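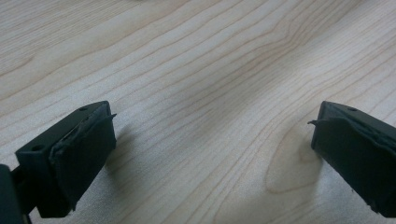
*The fingers of a Tulaver hand-held gripper over a wooden tabletop, rubber-like pads facing.*

**Call for home testers: the Tulaver hand-held gripper and its new pad kit**

We're looking for 40 patient, curious people to live with a Tulaver for a while and tell us, at whatever length you like, how you get on with it. You don't need to know anything about robots. If you can set a table, pair socks and put the shopping away, you already have the skills we're after!

The Tulaver is a gripper you hold and squeeze yourself, and the recordings it makes are used to teach robot arms everyday chores. Our present pads get a hard life - they crease, lift along the top and fray at the corners - and we'd like to know how the replacement kit from Rinlow stands up to ordinary kitchens and ordinary hands.

**What you'd be doing**

- Recording short household tasks at your own table, 19 sessions in all, fitted in whenever suits you
- Swapping the pads yourself with the kit provided (Yen-ting Kwok has written a very gentle guide, and she's on the phone if you get stuck)
- Keeping a few notes on grip, comfort and wear, grumbles very much included

**What you'd get**

A payment of £284 once your sessions are in, all postage covered, and a spare pad kit to keep if you already own a Tulaver. The gripper itself comes back to us in April.

**Who can apply**

Anyone over 18 with a clear table and a reasonable internet connection. We'd especially love to hear from left-handed people, people with small hands and anyone whose grip isn't what it was, as our last round of testers was rather short of all three. Please do tell us if you'd need anything changed to take part, and Wing-sze Tai will talk it through with you.

To apply, send a few lines about yourself and the chores you do most to Chia-jung Tam at the Nodell office, quoting reference 292, by 17th September. A phone call is just as welcome if you'd sooner not write.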